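Stusach Wants You to Pay for a Produce Bag That Stays Open

Stusach is bringing a reusable produce bag to grocery stores in April, and the company would like shoppers to believe it fixes a problem they have been complaining about for years. The bag is called the Rerum. It is clear plastic with a bright orange rim, and the rim is the whole pitch: it holds the mouth open while you drop things in.

A pack of five will sell for 30 dollars. The thin bags on the roll at the end of the produce aisle are still free.

Stusach says 97 percent of the shoppers in its home trial "would use the bag again." The trial was run by the company, the bags were handed out at no charge, and the summary it sent to reporters doesn't say how many people dropped out along the way. It does say that 2,037 bags were given away. Asked how many were still in use a month later, a spokesperson said that figure was "being prepared."

The clear walls do make sense at checkout. A cashier can tell grapes from a cucumber without opening anything, and so can whoever is unpacking at home. Mixing the two in one bag is another matter if your store sells both by weight at different prices, and the company's leaflet skips over that.
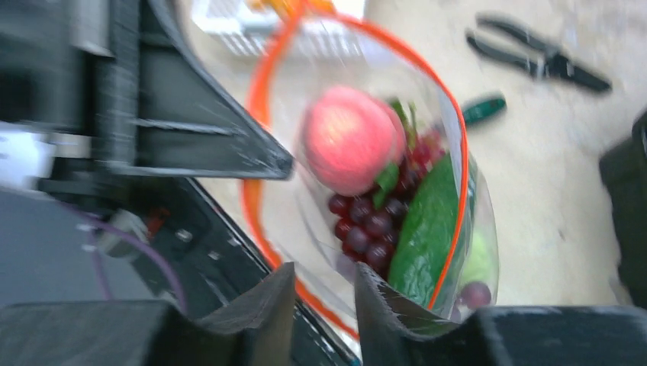 What about soft fruit?

Stusach claims the rim "protects delicate items." It's hard to see how. A rim sits at the top, and bruising tends to happen at the bottom, where the heavy things end up. Put a peach in first and a cucumber on top and you'll have the same peach you would have had in a free bag.

The company also says each bag is good for 100 trips. It has not said who tested that, or how the bags were washed.

Agbayani and Stunel, the first two chains to sign up, will stock the Rerum near the scales. Stunel says it has no plans to remove its free rolls.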